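Call for Participants: Help Us Write Good Practice for Shared Two-Arm Workstations

Mernbridge — Working Practice Group

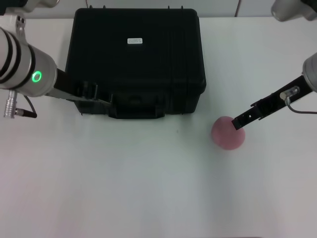

If you have spent any time working beside a pair of robot arms, you probably have opinions about how it ought to be done, and we would very much like to hear them. Over the past year our small group at Mernbridge has been putting together a plain-language guide to good practice for tabletop two-arm stations, the kind where a person sets out the objects, steps back, lets the arms do their task, and then leans in again to reset everything for the next round. We have a draft. It runs to 3 chapters and a long appendix, and we are now looking for people who will read it, try it out at their own benches and tell us frankly where it falls short.

The formal safety standards cover a good deal, and nothing in our guide replaces them or your own site's risk assessment. What we kept hearing, though, was that people wanted help with the everyday habits in between. Who calls out before an arm is enabled? How do you hand over a station at the end of a shift when the task is only half done? Where should cables go when both arms have to reach across the same table? How hard should a gripper be allowed to squeeze something soft, and who gets to change that setting? Every lab and workshop we visited had an answer to these, and hardly any had written it down.

Who we are looking for

We hope to bring in 200 participants, and we mean it when we say that you don't need an engineering degree. Operators, technicians, trainers, safety officers, students who run the evening sessions — all of you are welcome. You should have regular access to a station with two arms working over a shared surface, and you should have your supervisor's agreement to take part. We are especially short of people who joined the field recently, as they tend to notice the things the rest of us stopped seeing years ago. If you work mostly in a language other than English, please do apply anyway, and mention it on your form so we can pair you with a suitable reader.

What taking part involves

You will read the draft, one chapter at a time, and send us your comments on each. You will use our start-up and handover checklists during your normal work for a month, and keep a short log of any step you skipped, changed or found confusing. There is a group call at the end, which usually runs over because people get talking (bring a cup of something). You will never be asked to run a task you wouldn't otherwise run, or to switch off or work around any protective function, and your logs will be kept without your name or your employer's.

Each participant receives $200 on completing the month, or we can send it to your department if your employer prefers. Everyone who wishes to be will be credited in the published guide, and sites that take part get printed copies of the checklists for their benches.

How to apply

Write to Oksana Sydorenko at Mernbridge, Room 1522, Stenano Building, with a paragraph or two on the work you do and the kind of station you use. Please don't polish it! Questions about the draft itself, including the section on gripping force, should go to Valentyna Dovhaniuk, who edited the first version in March and is happy to talk it through by phone. Applications are open until Wednesday, May 7, 2025, and we will reply to everyone who writes, including those we can't place this time.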